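Tempo de leitura: 2 min

Janeiro, para mim, é mês de abrir gavetas! Comecei pelo quarto, com a ideia de ficar só nas roupas mais grossas, e quando vi já tinha coisa verde em cima da cama toda. O Ariel Ignacio me ensinou um jeito de dobrar que eu jurava que não servia para peça volumosa (serve, viu?).

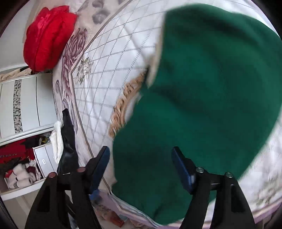 O verdão passando por cima da cama, com a almofada vermelha lá no canto.

Meu truque é dobrar tudo em retângulo e deixar o punho listrado à mostra, assim eu acho a peça na hora, sem revirar a pilha. E adoro dobrar em cima de colcha florida, já deixa a tarefa mais simpática!

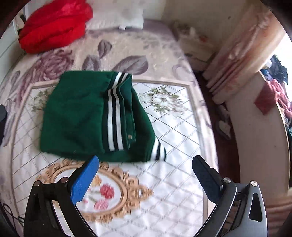 Casaco pesado eu guardo deitado, nunca em pé, porque em pé ele escorrega e leva os vizinhos junto. Botão de pressão fica sempre para cima, mania minha. 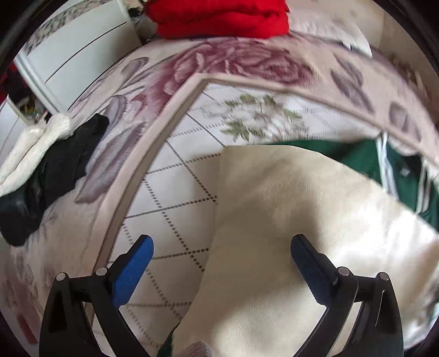
Já com o que parece couro eu vou mais devagar: aliso com a palma da mão, dobro o mínimo possível e não ponho peso em cima. Na próxima galeria eu mostro os cachecóis, que são 16 e merecem uma página só deles.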